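Workshop notes: the Barley arm

The arm build at the Dulton shared workshop has moved along since the November newsletter. The base is bolted to the end bench, the shoulder and elbow joints are wired, and the two-finger gripper is drawn up in the simulator with its proper dimensions. We have been calling the whole thing Barley, after the name on the feed bin the first parts were stored in.

Most of the past few weeks went into the simulator instead of the bench. The reason is money. We broke a finger mount on the old gripper by driving it into the bench top, and the replacement servo from Sekusby was $195 before postage. Running a new motion on the computer first costs nothing but time, and any member with a laptop can do it from home. 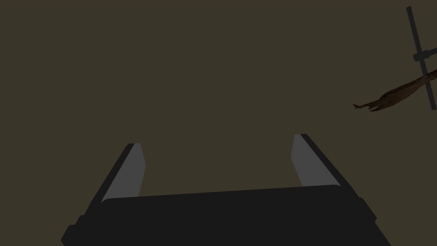 The wrist camera is the part that has taken the most fiddling. In the model it sits behind the gripper body and looks out along the fingers, and we want the real one to have the same view so that the two can be compared side by side. The first bracket put the lens too low and the body blocked a good share of the picture. The second one is 3 mm taller and sits further back. It has been printed in grey because that was the colour left on the spool.

Finger shape is still open. The current model has flat inner faces and a slight inward lean. Flat faces are easy to print and easy to line with rubber, but they are poor at holding anything round. One member has suggested cutting a shallow vee down the middle of each face. Another would sooner keep them flat and use softer lining. Both versions will be printed and tried on the same pieces of dowel, and whichever drops fewer of them gets fitted.

The control board is a Sarmiento, bought second-hand. It runs the joints well enough but loses its zero position when the power is cut, so the arm has to be homed by hand each time it is switched on. Please do this before sending it any program. The steps are taped inside the cupboard door. If the elbow starts to hum, switch off at the wall and leave a note in the book.
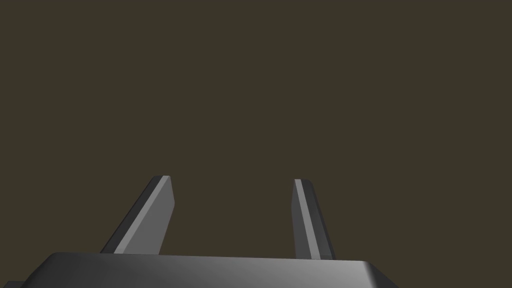 Spending so far is $690, out of the $3295 set aside for the automation bench. The larger items still to come are a proper power supply, a guard for the bench end and a second emergency stop. The guard will be done first. Until it is up, the arm is only to be run with two people present, and the area between the bench and the drill press has to be kept clear.

The simulator files are in the shared folder under Barley, along with the finger drawings and the parts list. Save your changes as a new copy with the date in the file name. We lost an evening's work on the wrist joint when an older version was saved over the top of it.

The next build session is on 23rd January, starting at seven. Jobs for the night are printing both sets of fingers, fitting the taller camera bracket and labelling the wiring behind the shoulder. Bring safety glasses, and a small set of hex keys if you own one, as the workshop set is missing its 2.5.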